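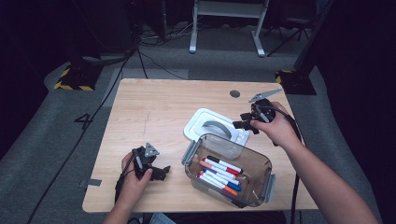
On the Storage of Dry-Erase Markers
2019-08-28

Readers of this blog will recall that the June entry dealt with the filing of paper in the home office. The present entry deals with a smaller matter, namely the keeping of dry-erase markers at a desk that is also used for other work. It has been prepared in response to several letters on the subject, and it sets out the arrangement now in force in my own workroom in Koninville.

Background

For a long period, markers in this household were kept in a ceramic mug. The mug had been adopted without any particular decision and remained in service until this summer. Markers stood in it with the caps facing up, which made the colors easy to read. It also meant that the ink settled toward the lower end of each barrel, away from the tip. A marker stored in this way will often write faintly at first, and the household response was to declare it finished and purchase another. A review of the mug, conducted at the start of the season, showed that a fair share of the markers declared finished had ink left in them.

The general guidance on dry-erase markers is that they should be stored lying flat. I have followed this guidance since the review and see no reason to depart from it. The difficulty is that a marker lying flat on a desk will roll, and a group of markers lying flat will roll in several directions. Some form of container is therefore required.

Containers Considered

Consideration was first given to a purpose-made tray. The Zutier shop on the main street carries one with a molded channel for each marker, and it is a well-made item. It was rejected on the grounds of size. The channels suit one diameter of barrel only, and the tray as a whole would have taken up more of the desk than the subject deserves.

A zippered fabric case was then tried for 2 weeks. It kept the markers together and traveled well between rooms. However, the contents could not be seen without opening it and tipping the markers out, and by the end of the trial the case was being left open on its side, with the markers spread around it. It has been reassigned to charging cables.

The container finally adopted is a clear rectangular food-storage box with grey latching tabs, taken from the kitchen. It had been separated from its regular duties when the household changed over to round containers for leftovers. The markers lie on a diagonal across the bottom, which is the only way the longer ones will fit. The walls hold them in place, and the colors can be read through the side as well as from the top.

Use of the clear box has the further merit of costing nothing. The Zutier tray, for comparison, would have required an outlay that I could not have defended before the other members of this household.

Colors

The current stock covers red, black, blue, purple and orange. The barrels are white, with a band matching the cap, so that a marker can still be identified when its cap has been set aside. I would recommend this feature to anyone making a new purchase. An earlier set had plain barrels, and the caps were exchanged so freely during use that the colors on the outside ceased to be a reliable guide to the ink.

In this workroom, black is used for the weekly plan on the wall board and blue for telephone messages. Red is reserved for dates that may not be moved. Purple and orange have no official assignment and are therefore the colors in the best condition. A green marker was formerly held, but it was lent out in June and has not been returned.

The Desk

Some account of the desk should be given, as a number of the letters asked about it. It is a light wooden desk with rounded corners and a small cable hole near the back edge. It came from the Skudano closing sale, where it was marked at 300 and sold to me for 278 after a conversation regarding the condition of one leg. The leg has since been tightened and has given no further cause for concern.

A thin line runs down the top, left of center. I have never established whether it is a scratch or a seam, and it has not changed in the time the desk has been here. A short strip of grey tape is fixed over the rim on the left side. Visitors sometimes offer to remove it, and the offer is declined.

The surface itself is pale and has a very pleasant grain. In one part the lines draw together and bend in a soft wave, and toward the side they open out again into wide bands. For much of the year this portion of the desk was covered by the mug, a stack of envelopes and a lamp that has now been moved to the shelf. I regard its recovery as the principal benefit of the whole exercise.
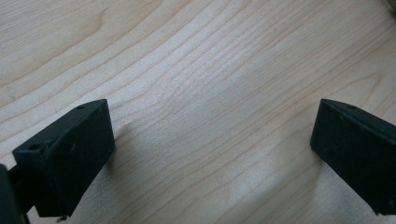
Care of the Surface

Dry-erase ink is intended for glossy boards and should be kept away from wood with a matte or satin finish. A mark made on such a finish may enter the grain, and rubbing will often spread it. The following practice has been adopted here. Markers are uncapped at the board only. If a cap must come off at the desk, a sheet of scrap paper is put down first.

Ordinary dusting is carried out with a dry cotton cloth, following the direction of the grain. A slightly damp cloth is used when there is a ring from a cup, and the surface is dried immediately afterward. I do not use spray polish. A bottle of the Na brand was tried on the underside of the desk and left a film that could be felt with the fingertips for 2 months.

The Lid

The question of the lid has been raised within the household and remains open. With the lid latched, the box can be carried to the dining table or put in a bag without incident. With the lid off, the markers are within easy reach, and it has been observed that they are far more likely to be put back. At present the box stands open during working hours – the lid is kept flat on the desk, just behind the box.

The erasers themselves do not fit in the box alongside the markers. An attempt was made to store them together, and the dust from the felt covered the bottom of the box within days and had to be washed out. They will be the subject of a separate entry, together with the board cleaner and the matter of the magnets. Letters on any of these points may be sent to the usual address and will be answered in the order received.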